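Gristville Shared Kitchen: Cleaning Supplies and Surfaces
Progress report to the Guérin Fund
Aug 2, 2025

1. Period and scope

This report covers the second phase of the grant for the shared kitchen at Gristville. The phase had two parts: replacing the mixed stock of sponges, cloths and brushes with a short fixed list, and setting a wash-up routine that all user groups follow. Work on the drains and the hot water supply is funded separately and is not reported.

2. Work completed

The supply list was cut to six items and posted inside the cupboard door. Items no longer on the list were used up or thrown out. The cupboard now has one shelf for new stock and one for opened packs. Tools in use are kept in open racks beside the two sinks.

An opening order of 400 sponges was placed with Umis. All are of the two-layer type, with a scouring face bonded to a foam backing. Of these, 371 were released to the sinks or to user groups by the close of the period. The remainder is on the shelf. The usage rate is higher than planned, mainly during the first month, when groups took new sponges at each session. The routine now calls for a new sponge at the start of the week and a further one only when the old one meets the discard rule.

Dish brushes were ordered from Ikell. The first delivery had the wrong handle length for the rack and was exchanged at no cost. The exchange took the brushes out of use for 12 working days, during which sponges were used for pots and trays as well. Part of the high sponge usage is put down to this.

3. Spending

Budget for consumables, this phase: 800
Spent to date: 565
Held for the September order: 235

All amounts are in dollars. No money was moved between budget lines. The rack fittings were paid for from the kitchen's own maintenance line and are not charged to the grant.

4. Condition of materials

The discard rule is kept to four checks that can be made at the sink without tools. The text on the wall card is given below.

4.1 Smell. Discard if any smell remains after rinsing and squeezing.

4.2 Bond. Pull lightly at one corner. Discard if the scouring layer lifts away from the foam.

4.3 Surface. Discard if the scouring face is matted with food or grease that does not rinse out.

4.4 Shape. Lay the sponge flat with the scouring face up. A pinched waist on its own is not a reason to discard. With the green face up, yellow foam may show at the sides where the edges curve in. Apply checks 4.1 to 4.3 before deciding. 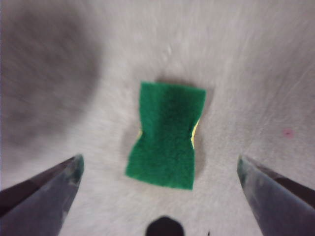

5. Open points

The wall card is in place at the left sink only. A second copy is to be laminated and fixed at the right sink.

Two user groups still bring their own cloths. These are left on the taps after use and have to be sorted out by the next group. A hook rail has been priced but not ordered.

6. Next period

The September order will be placed with Umis for sponges and with Ikell for brush heads only, as the handles are holding up well. Stock will be recorded at the end of each month on the sheet in the cupboard. The Fund is asked to confirm that the held amount may be spent after the end of the present phase.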